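Newsletter > Player News

Search the site... Go

Nghiêm and Nulto settle over unpaid bonus

Badminton player Thư Nghiêm has reached a settlement with Nulto, her former racket sponsor, over a bonus she said she was owed from last season. Both sides confirmed the deal in February. The amount was not released.

The disagreement went back to the Jullwood Open, where Nghiêm made the singles final. Her contract paid a bonus for any final in a ranked event. Nulto took the position that Jullwood had lost its ranked status when the draw was cut, and it paid only her regular monthly fee. Nghiêm filed a claim in small claims court after three letters went unanswered.

A hearing had been set for 9:30 in the morning. The lawyers asked for more time, and the case was withdrawn before anyone testified.

"I wanted what was in the contract," Nghiêm said by phone. "They paid it, and I'm back to practicing."

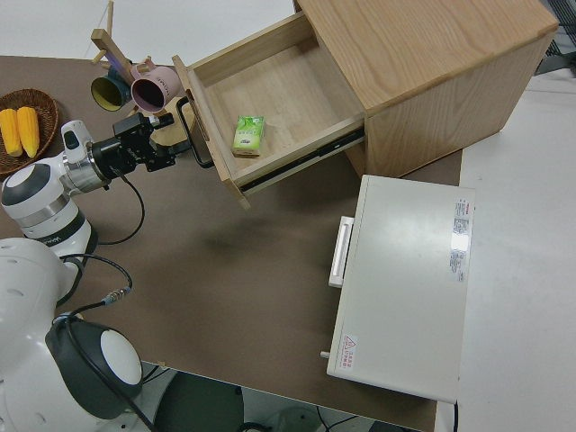
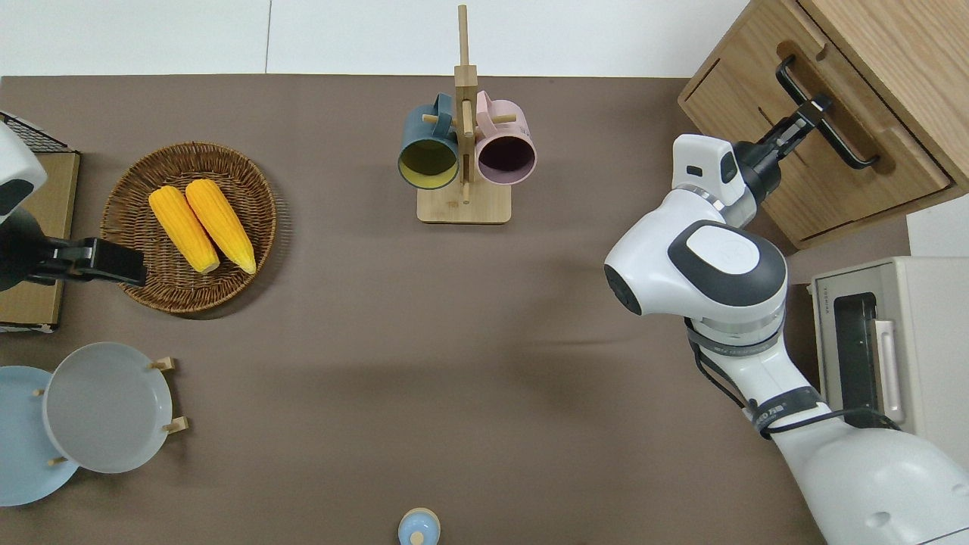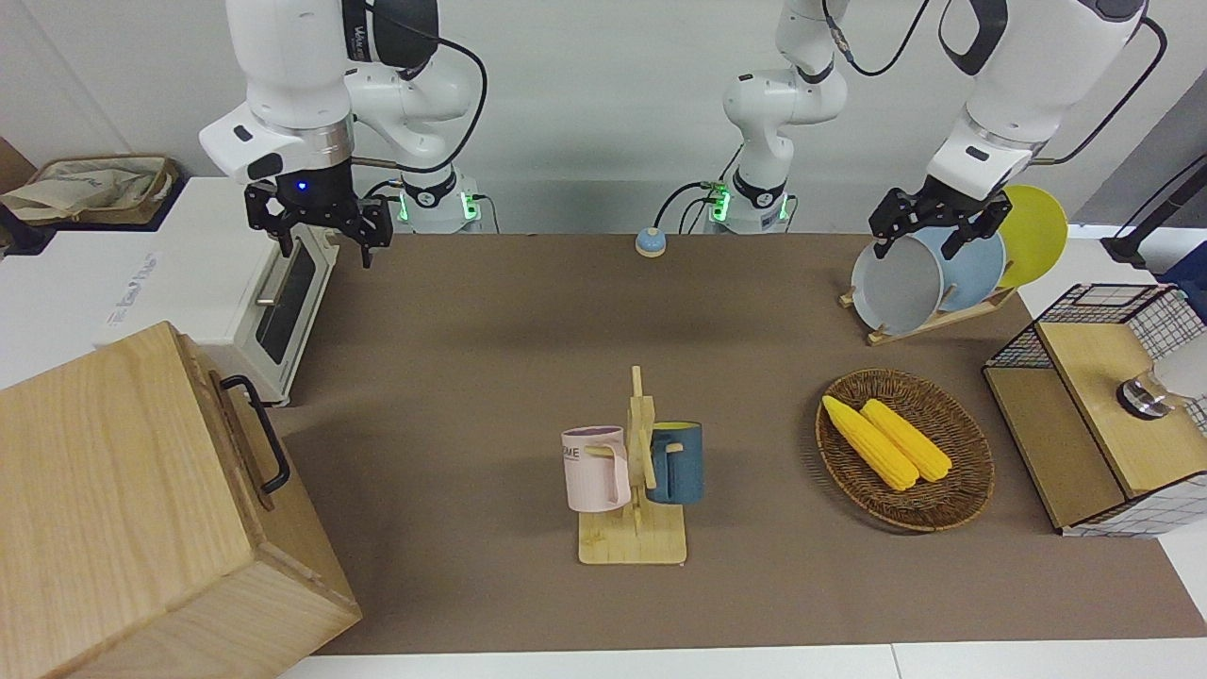
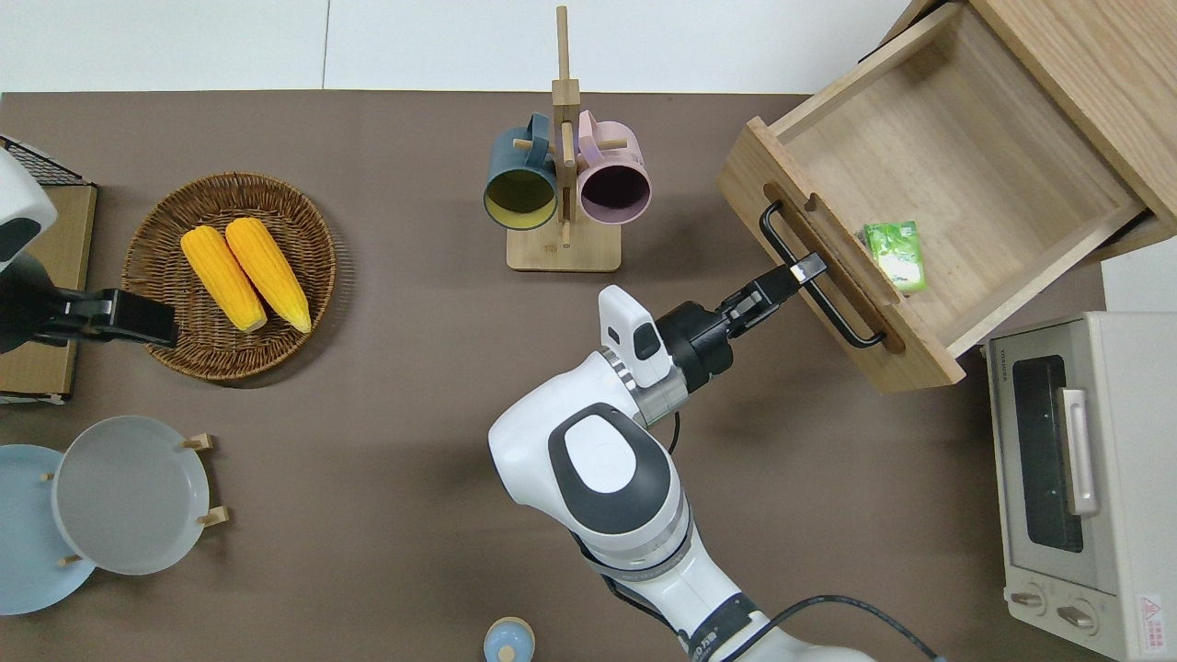
Robot arms at a brown tabletop, four views.

Nulto said in a short statement that it wishes her well and has no further comment. The company still sponsors two players on the tour, and both are expected to use its rackets through the summer.

Nghiêm now plays with a Zuvik frame. She has not signed a sponsorship deal with Zuvik and says she bought her first pair herself. Her coach, who goes by Tạ at the club, said the change took a few weeks to get used to, mostly on net shots. She had been stringing the old racket tighter than she likes the new one.

She is ranked 117 at the moment, down from a spot just inside the top 100 before she missed part of the fall with a sore shoulder. She needs to get back under 100 to skip qualifying at the bigger events. Her next entry is the spring tournament at Jullwood, where the organizers have gone back to a full draw and say ranking points will be awarded in singles and doubles. Her doubles partner is still recovering from an ankle sprain, so Nghiêm has entered singles only.

Contact the newsletter desk | Copyright, all rights reserved | Back to top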